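Cookie notice: This site uses cookies to keep you logged in to course pages. Accept | Settings

Local Government and Elections, Unit 6
Handout: How ward boundaries get drawn
Instructor: Zarmeena Gilani

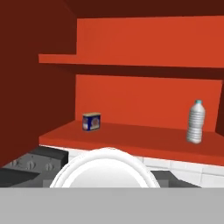

1. What we are covering

Last unit dealt with how votes are counted. This one deals with an earlier step, which is deciding who votes in which ward. Most of the examples come from Zisbridge, a city with a nine-member council, and from Branby, the smaller town next to it. Read the Zisbridge charter extract before class. You do not need the appendices.

Terms you should be able to use without looking them up:

Ward: a part of a city that elects its own council member.
At-large seat: a seat filled by voters from the whole city.
Deviation: how far a ward's population is from the average ward, usually given as a percent.
Packing: placing a group's voters in one ward so that they win it easily and have little say anywhere else.
Cracking: splitting a group across several wards so that it is a minority in each.
Contiguous: all in one piece. You can get from any point in the ward to any other without leaving it.

2. Why lines have to move

People move and wards don't. If a new apartment district goes up on one side of a city and an older district loses families, a vote in the older district starts to weigh more. In the United States this is the basic reason for redrawing after each census. A council member who represents far fewer people than the member in the next seat still casts one full vote.

Equal population is the first test a local map has to meet. Local maps get a bit more room than congressional ones. A total spread under ten percent between the largest and smallest ward is usually treated as acceptable, though it can still be challenged if the reason behind it is a bad one. Total spread is measured from top to bottom, so a map with one ward at plus four and another at minus five has a spread of nine.

Students often get this wrong on the paper. The ten percent figure is for the whole spread. It does not mean every ward may be ten over or ten under.

3. The Zisbridge case

Zisbridge has seven wards and two at-large seats. The fight was over the Pustska neighborhood, which sits on both sides of the rail line. Under the old map Pustska was inside Ward 3. The draft put the streets north of the tracks into Ward 5.

The city planner's argument was simple. Ward 3 had grown and Ward 5 had shrunk, and the rail line was a clear edge that anyone could find on a map. Residents answered that the tracks had three crossings, that children on both sides went to the same school, and that the neighborhood had acted as one place in every dispute with the city for decades.

The draft moved 1,141 people. Opponents collected 72 written comments in the first week and asked for a second hearing, which was held in November. Liên Châu, who later ran for the Ward 5 seat, brought a different map that moved a block of newer housing out of Ward 3 and left Pustska whole. Her map had a slightly larger spread than the planner's but was still under ten percent.

The council adopted her map with one change along Patrício Avenue. The vote was five to four. Both at-large members voted yes. Read the minutes for their reasons and compare them with the reasons given by the Ward 3 member, who voted no.

4. Who holds the pen

Three common arrangements:

a) The council draws its own map. Cheap and quick. Members know the streets well. They also know where their supporters live.

b) An advisory commission drafts and the council votes. Zisbridge does it this way. The council can amend, so check how often it does.

c) An independent commission draws and adopts. The council has no vote. Much depends on how commissioners are picked and who is barred from serving.

Branby uses none of these, having had only at-large seats until recently. Its switch to wards is covered in Unit 7. For now, note that a town with no wards can still have a representation problem. If one side of town turns out at higher rates, it can fill every seat.

5. Reading a map

Start with the numbers and look at the shape afterward. An odd shape may follow a river or an old annexation, and a tidy rectangle can crack a neighborhood straight down the middle. Then check:

- Population of each ward and the total spread
- Whether each ward is contiguous
- Where current members live, and whether two have been put in the same ward
- Which neighborhoods are split, and whether they were split before
- What was said at the hearings, and by whom

Small shifts matter in low-turnout races. A Zisbridge ward contest typically draws around 1,000 votes, and the Ward 5 race after the new map was decided by 20.

6. Short paper

Two to three pages, double spaced, due 4/8/18 by the start of class. Choose either the planner's draft or the Châu map and argue that it should have been adopted. You must deal fairly with the best argument on the other side. Cite the charter extract at least once and the hearing minutes at least twice. Page numbers, please. Email copies are fine if you are away, but put your section number in the subject line.

Questions to think about while you write:

Is a rail line a better boundary than a school zone?
How much extra deviation is worth accepting to keep a neighborhood together?
Should it count against a map that its author later ran for office under it?

Maps for both proposals are in the reserve folder at the library desk. The large Ward 5 sheet does not leave the room.

Next unit: at-large seats and the Branby switch. Bring the turnout table.

Share this page | 3 shares | 0 comments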